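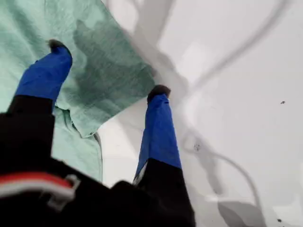

Does Cotton Really "Breathe"?

People say cotton breathes. Does it? Cotton has no lungs, so be a little suspicious.

Cotton fibers come from the fluffy part around a plant's seeds. They get twisted into yarn, and the yarn in a T-shirt is knitted into tiny loops. Look closely at your sleeve – you may spot them.
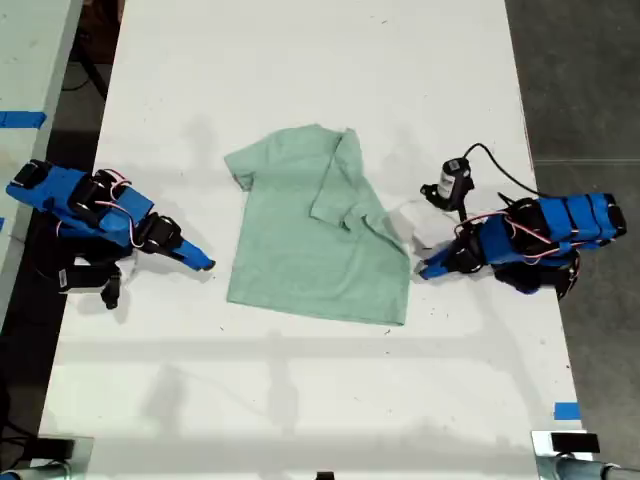

Between the loops are gaps, and air can slip through. So "breathes" just means "lets air pass." Plenty of other cloth does that too, so don't let a label impress you.
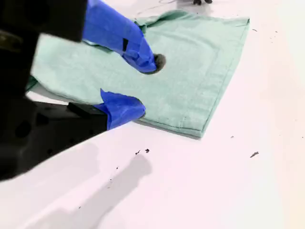 Merja Partanen wrote to us that her cotton shirt feels awful after soccer, so how can it be the best one for hot days? Good question, Merja. Cotton soaks up sweat and is slow to let it go.

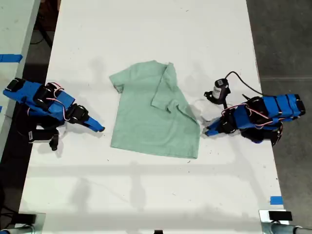
Want to check for yourself? Wet two old socks, one cotton and one polyester, and hang them up side by side. Feel them every hour. Don't take our word for it.

Contact Jandine | © Jandine | Back to top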